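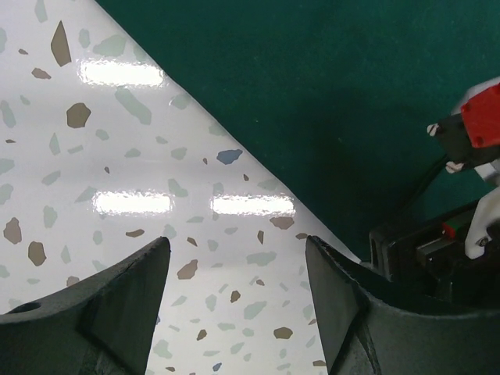

Do I have to iron table linens before I lend them to the neighborhood linen share? Please do not iron them, only wash them, dry them fully and fold them one time.

This is the question I receive the most since we opened the Purkwood linen share again in November, so I take a little space in the newsletter to write how it works now. Many families here have a drawer full of tablecloths that come out 2 times a year. The share lets other households use them for a birthday or a funeral lunch, and then they go back on our shelf at the Seyoum building, second floor, next to the stairs.

Last season we made 1,261 loans. I was very glad with this number, but it also means that our cloths are washed a lot, and some of them look tired. Good care at home will help them live longer.

Washing

Wash with cold or warm water, and use half of the soap you think you need. Too much soap stays in the fabric and makes it stiff. Dark colors go together, and white things go alone. Please do not use fabric softener on napkins. It makes them feel nice in the hand, but then they do not absorb anything, and a napkin that does not absorb is only a decoration.

For candle wax, put the cloth in the freezer for one hour and break the wax off with a spoon. For red wine, use cold water right away, and tell us when you return the cloth. We will not be angry. It is much easier to treat a stain when we know what it is.

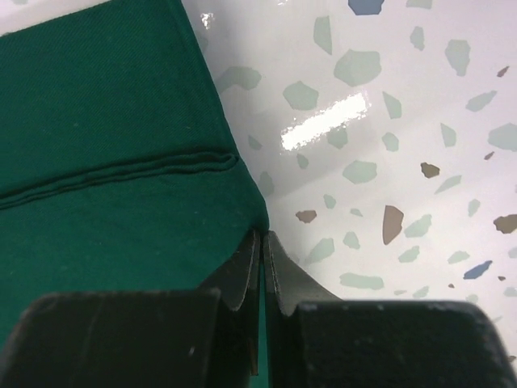

Folding and storing

Fold loosely, and each time in a different place if you can. A cloth which is always folded on the same line will become weak there, and one day it opens like paper. My grandmother rolled her best linens around a tube -- I still do this with the long ones. Keep them away from plastic bags, also for a short time, and away from the kitchen, where they take the smell of frying.
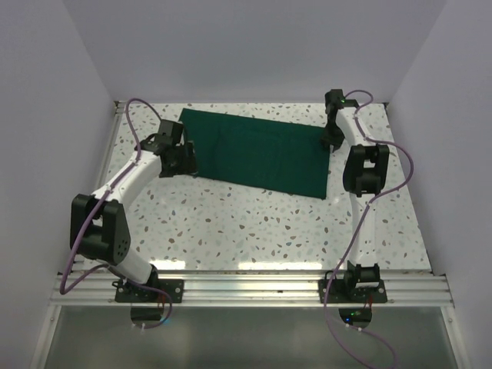 Borrowing for a large event

If you need more than ten pieces, write to Yesenia Benavides two weeks before. She keeps the calendar and she will tell you honestly what is free. Our longest cloth is 110 inches, so for very long tables you will need two with an overlap in the middle. The Denunora choir supper is already in the calendar, and they take nearly all the white ones.

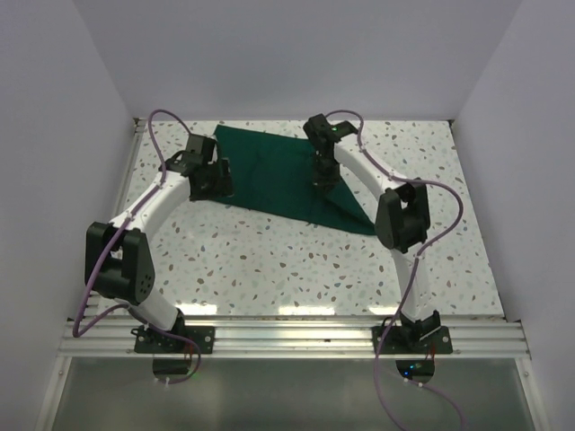
Small cloths are what we miss at this moment. People like to give us the big festive ones, and we thank them, but most of our requests are for a coffee table or a tray. A dark green square laid as a diamond, with the soft creases still in it, is already enough to dress a plain light table. If you have pieces like this at home and you do not use them, bring them to the shelf any evening before 8 p.m. Cotton and linen are best. Mending night is also coming back, and the Vusik sewing shop gives us the thread.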